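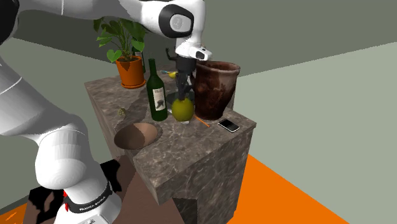 HARKHOLM, Sun 20 December. The Durneo Center for Applied Robotics has completed the scheduled overhaul of Bach, the simulated tabletop cell used by its manipulation group and by visiting research teams. The cell returned to general use this week after 26 days of restricted access. Bookings made before the closure have been carried over, and users do not need to apply again.

26 shares | 2 comments

Bach is a rendered cell with a seven-joint arm, a parallel gripper and a stone counter stocked with household objects. It runs on Ruvine, the simulation platform maintained by the center. The cell has no hardware to grease or tighten, but its model of the arm and gripper must be kept in agreement with the real arm in the center's ground-floor laboratory. The overhaul was ordered in October, after staff compared the two and found that the simulated fingers closed slightly off center.

"The error was small, and for large objects it did not matter," said Edileuza Barros, who is responsible for the cell. "With fruit it did. A round object was pushed to one side before the second finger touched it, and teams were correcting for that in their own code. We wanted it corrected once, in the model."

The work began with the base. Staff measured the mounting position of the laboratory arm again and entered the new values in the cell file. The position of the counter was then set from the base, where it had previously been set from the floor. Under the earlier arrangement, any change to the floor height moved the counter but left the arm where it was. The two are now tied together and can be moved only as a unit.

Joint limits and joint friction were reviewed next. The laboratory arm was moved slowly through its range, one joint at a time, and the same motion was repeated in Ruvine. Friction values were adjusted until the two sets of readings agreed within the tolerance given in the cell manual. The wrist needed the largest adjustment. Values for the first joint were left unchanged.

The gripper took up most of the remaining time. Its linkage arms, pivots and fingers had been modeled as a single part with a simplified contact surface. They are now separate parts, each with its own mass and its own contact surface, and the finger faces have been given finer detail where they meet an object. Deming Cui, who carried out the gripper work, said the closing motion is now driven through the linkage in the model, so that both fingers receive the same command at the same time.

"It costs some speed," Cui said. "A run takes longer to compute than it did in the fall. We judged that acceptable for grasping work, and teams that study arm motion alone can still load the simpler gripper."

After each change to the gripper, staff ran a fixed series of 200 grasps. The series uses the same starting pose, the same lighting and the same closing speed each time, and the objects are placed from a saved list. Results are stored with the version of the cell file that produced them. A change that altered the result for an object outside its intended purpose was held back and examined before the next one was made.

Object files were reviewed in the same period. The library available to the cell holds 461 items, among them fruit, bottles, kitchenware, stationery and small electronic devices. Each item was checked for scale, mass and the position of its center of mass. Items whose contact surface differed visibly from their drawn surface were withdrawn and rebuilt. Pears received particular attention, as an uneven shape is more easily tipped during the approach than a round one.

Lighting and surface materials were not part of the overhaul. Several users had asked for additional counter finishes, and the request has been recorded for the next revision. The present finishes remain available under their existing names.

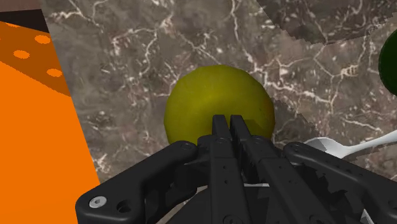
How is the finger alignment checked now that the cell is back in use?

The gripper is opened fully, brought to a fixed pose above the counter and closed on a reference cylinder. Ruvine records the moment at which each finger makes contact. If the two contacts do not fall within the same simulation step, the cell is closed to bookings and the pivot positions in the gripper file are compared with the stored copy. The check is repeated with the cylinder turned a quarter turn, and both results are entered in the cell log.

The alignment check is run every Monday before the first booking. It is also run after any update to Ruvine, whether or not the update concerns the physics engine. Users who load their own gripper files are asked to run it themselves and to attach the result to their session record. Instructions are included in the revised cell manual, section 2, together with the command needed to restore the standard file.

Several other changes to daily care of the cell take effect with the reopening. Session files left in the shared folder will be moved to the archive at the end of each week. Objects added by a visiting team must be placed in that team's own folder and may not be saved to the common library without review. The counter is to be reset to its saved layout at the end of every booking. Teams that need a different layout may save it under their own name and load it at the start of the session.

The center has also changed the way faults are reported. Until now, users wrote to individual staff members, and some faults were recorded more than once while others were missed. Reports should now be made through the form on the cell's booking page. A report should state the version of the cell file, the object in use, the gripper file and the pose at which the fault occurred. Where possible, the session recording should be attached. Reports without a version number will be returned to the sender.

Results obtained with the earlier gripper remain valid for the version in which they were produced. The center advises against combining them with results from the new version in a single comparison. The earlier cell file will be kept in the archive and can be loaded on request, although it will receive no further corrections. Teams partway through a study may finish it on the earlier file.

A similar review is planned for the second simulated cell, which uses the same arm model with a different work surface. Its base position will be measured first, and the new gripper file will be installed once the grasp series has been run against it. That cell remains open in the meantime. Barros said users will be notified through the booking page when dates have been set.

Requests for training on the revised cell may be sent to the Durneo user office in Harkholm. Sessions are held in small groups, and each one includes the alignment check and the procedure for restoring the standard gripper file.

Share this item | 200 views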